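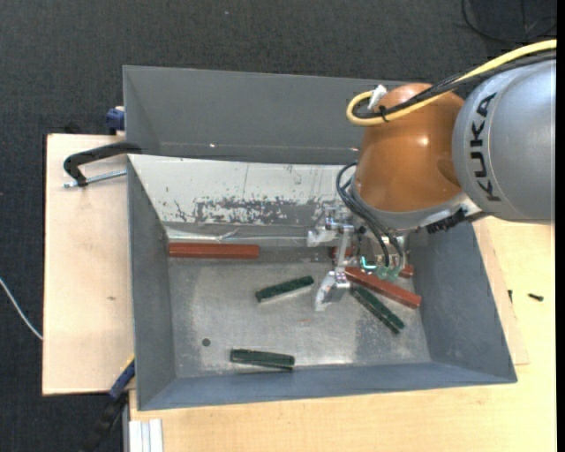
Small shed, big mess: what I've learned about storing bits and bobs

My shed is 2 metres by 6 and for years I couldn't find a thing in it. I've finally got it to a state I can live with, so I'm writing down what worked before I forget.

Start with the screws. I used to keep every leftover screw in one old coffee tin, and I reckon I've tipped that tin out 1000 times looking for a match. Now they live in jam jars with the lids screwed to the underside of the shelf, so you just twist the jar off with one hand. Wash the jars well and let them dry overnight or you'll get rust (ask me how I know!).

Big tubs are for big things. Extension leads, drop sheets, the garden sprinkler, fine. Anything shorter than your hand will sink to the bottom and stay there till you move house. I put a shallow tray across the top of each tub for the little stuff that belongs with it.

Label the end, the lid, and the other end. Masking tape and a fat black marker. I tried a fancy label maker and the labels curled up and dropped off in the first hot week.

Paint tins – write the room and the colour on the side with the date you opened it, then store them upside down with the lid knocked on tight. My neighbour Hrvoje Papadopoulos stores his the right way up and his keep perfectly well too, so suit yourself.

Sandpaper goes in an old lever arch file, one grit to a plastic sleeve. Keeps it flat.

Drill bits: scrap of hardwood, 9 holes, done. I wrote the sizes in front of each hole in pencil and then went over it in pen once I'd stopped changing my mind.

Oil and grease sit on a baking tray I'm no longer allowed to use in the kitchen. Wipe the tray out every so often with a bit of newspaper and some sawdust.

Next job is the timber offcuts. I've got a whole corner of them and I can't bring myself to chuck any.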